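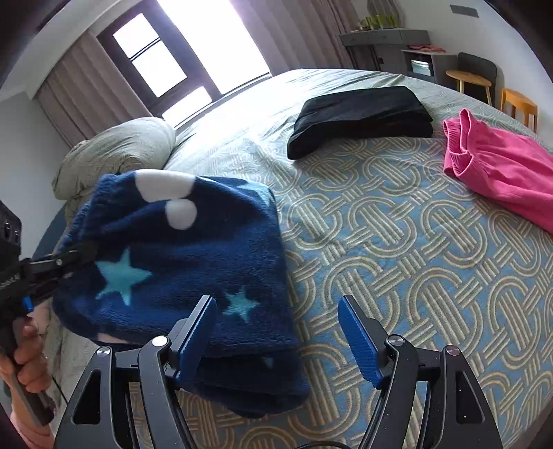
So the club is back on after the winter break and my arms are feeling it! I missed the first two meetings (flu, then a flat tire) and walked in to find that Usman had already filled half the sign-up sheet with his own name. He wants the top spot on the board before spring. He's at 641 recordings. I'm at 129, which I thought was pretty respectable until I saw the board.

For anyone new reading this, our group is doing the soft stuff this year. Last year's team did blocks and cups, and they got a nice write-up in the school newsletter, and then Eilidh Halliday (our advisor, who has very strong opinions about laundry) said that real houses are full of things that flop. She's right. A cup stays the same shape the whole time you're holding it. A fleece blanket does whatever it wants. You pinch one side, lift, and the other side slides off in some direction you didn't plan on, and then you've got a big lump hanging there and you have to decide which end is the bottom.

I like the blankets with a picture on them, because you can use it to keep track of where you are. Stars are great for that. Plain ones are awful, I lose the corner every single time.

The thing I keep getting wrong is the two-hand timing. With your regular hands you never think about it, but with a gripper in each one you have to close the left, wait, close the right, and then pull them apart slowly. I go too fast. Usman says I fold like somebody is chasing me. Fair! He also squeezes the trigger so hard that he gets a cramp, so he has no business giving advice.

We need 200 good blanket recordings for the Dunbar showcase, and a recording only counts if the fold is done at the end and you didn't put a hand on the fabric to help it along. That second rule is a killer. Your fingers just want to reach over and fix it. I threw out 5 of mine last night for exactly that, and one of them was a beautiful fold too, with the edges lined up and everything.

After that we train on the whole pile and see what the little arm in the lab does with it. The first try back in November was pretty sad (it picked up a towel, held it, and put it back down in the same spot, very politely). We've named this year's version Lalness, which was Eilidh's pick, and I still can't say it the same way twice. Usman wanted Hakach. There was a vote and it got kind of heated.

Next meeting is sweaters. I have been practicing at home on my old gray one with kitchen tongs and the sleeves are going to be a problem. If you're coming, bring something with a hood so I'm not the only one suffering.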